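Take the lead out of the cars

2019-07-10

I've been meaning to have a moan about success ballast for ages, and after the June meeting at Mukby I've run out of reasons to keep it to myself. So get yourself a tea. I'll try to be fair, but I'm telling you now which side I'm on.

If you don't follow the Welarel Saloon Cup, it's a small-car championship with three races a weekend, and the cars weigh 800 kilos with the driver on board. Win a race and you carry an extra 30 kilos in the next one. Finish second and you get a bit less, third a bit less again. The weight gets bolted in where the passenger seat would be, everybody stands on the scales, and off we go.

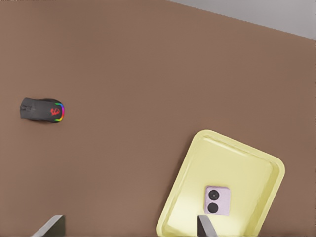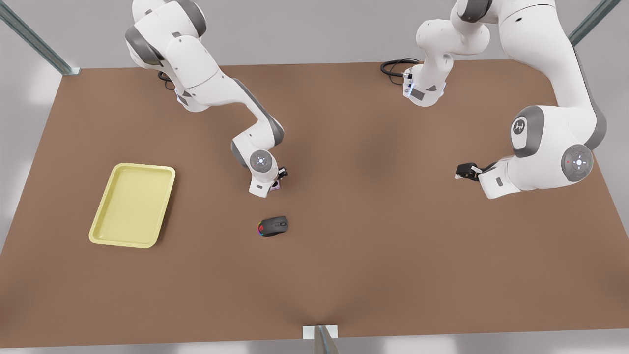 Two computer renders, with a black mouse on a brown tabletop in both.

Now, I understand why the rule came in. I was there for the years before it, when one team would turn up with a better engine builder and a bigger awning and win everything by half a lap. Those were long afternoons. You'd watch the start, go for a burger, have a look round the classics in the car park and come back to find the same car in front and the same bloke on the loudspeaker trying to sound excited about fifth place. Grids got smaller. Something had to be done, and ballast was cheap and easy to police, and people could understand it.

And for a while it worked! I'll happily say so. The first season of it was the best I'd seen at that level, with different winners all over the place and some proper scraps into the hairpin. I defended it in the clubhouse more than once. If you were on the other end of one of those conversations, I owe you a drink.

What's happened since is that everyone has got clever. Of course they have, it's motor racing. Give a paddock a rule on the Friday and by teatime there's someone working out how to live comfortably with it, and what they've worked out is that winning the first race is a mug's game. You finish fourth. Fourth gets you decent points and no weight at all. Then you have a light car for the second race, and if you play it right you have the whole thing set up nicely for the last one, which happens to be the one with the extra points and the telly cameras.

I watched it happen in June. The opening race at Mukby had Pak-hei Poon in the Atura car leading from the second corner, driving beautifully, really neat through the fast left where most of them have a little lift and a think. Behind him were two cars that had been quicker in practice and quicker in qualifying trim, and they sat there. They just sat there. One of them had a run on him out of the chicane so good that I stood up, and then he tucked back in as if he'd remembered he'd left the oven on. By the end the pair of them were being very polite to each other about who should have second place, and a lad in a fairly tired car came past both on the last lap looking slightly embarrassed.

Poon won, got his trophy, got his 30 kilos, and spent the second race going backwards. He was eating his front tyres by half distance and the car wouldn't turn. You could see him trying everything, early braking, late braking, a line through the hairpin I've never seen anyone try before and don't expect to see again. He came home just outside the points. In a fair contest he was the best driver there all weekend, and he left with fewer points than a man who never led a lap.

I can't see how you explain that to somebody who's come for the first time. I had my brother-in-law with me, who likes football and had been promised some overtaking, and he asked why the fast one had gone slow. I told him it was because he'd won. He looked at me for quite a while. Then he asked whether they made the cup holders start the next season a goal down, and I changed the subject to lunch.

The usual answer when you raise any of this is that ballast keeps costs down. I've heard it from organisers and from people who run cars, and I don't think it stands up. It makes the big teams spend their money in a different place. If you know you're going to be heavy on some weekends, you pay for testing with the weight in. You buy a second set of springs and dampers for the heavy car. You go through brake pads like biscuits. The well-off outfits have all of this sorted on a spreadsheet, while the fella with a van and a mate who's good with spanners has one set of everything and a fair bit of hope. When he finally does win one (and what a day that should be) he's the one who can't cope with the extra weight in the next race. So the rule that was meant to help him hits him hardest on the best day of his year.

There's the wear as well. These are small cars and they weren't built with a lump of metal down one side of the cabin. A chap who prepares a couple of the Pan hatchbacks told me he changes wheel bearings more often on a car that's been winning. I haven't checked his sums and I'm no engineer, but he's the one with the grease on his hands, so I'll take his word for it.

The other argument I get is that proper international championships do it, so it must be all right. Well, some do. They've also got several races to spread it over, and manufacturers who can absorb a bad weekend, and a good deal of engineering to balance one sort of car against another. We've got three short races and a lot of people with day jobs. What suits them needn't suit us.

So what would I do? I've gone back and forth on this, and my friends are sick of hearing it.

My first choice would be to bin ballast completely and draw the grid for the second race out of a hat. A real hat, in front of the crowd, with a kid doing the drawing. Reversed grids get you some of the same excitement, but they've got the same old problem, which is that people will fiddle their finishing position to get the slot they want. You can't fiddle a hat. The quick drivers will start all over the place, they'll have to come through, and when they do it'll be because they're good and their cars are working properly. I'd pay to watch Poon start near the back in a car at its right weight. I'd probably bring the brother-in-law.

Then I'd spend the effort that goes on weighing things on checking engines. If one team really is running away with it, take its engine off it after the race and swap it with somebody else's, or seal the lot and have them all come from one builder. Yes, that costs money at the start. So does a second set of dampers for every car on the grid, and we don't seem to mind that.

If that's too much for the people in charge, and I suspect it will be, then at least carry the weight over to the next meeting and keep it out of the same weekend. The teams would have time to set the car up for it. You'd still get the levelling-out over a season, and there'd be much less point in playing silly games on a Sunday morning. I'd also make fourth place pay a lot worse than third. At the moment the gap in points is so small that you'd be daft to go for the podium, and I don't blame the drivers for noticing. They're doing what the rule book tells them to.

I do know the other side of it. A friend who marshals at the hairpin thinks I'm being an old romantic, and says the fields are full and the racing's close, so leave it alone. He's right that the fields are full. I'd just like him to tell me how many of the cars in that close pack were trying to get past. From his post he sees more of them than I do, and he did go a bit quiet when I asked about that move out of the chicane.

The rules for next year get talked over during the autumn, and competitors can send in their views before then. Spectators can't, as far as I know, though there's nothing to stop us writing a letter. I've done mine. It's a bit shorter than this and I took out the part about the oven.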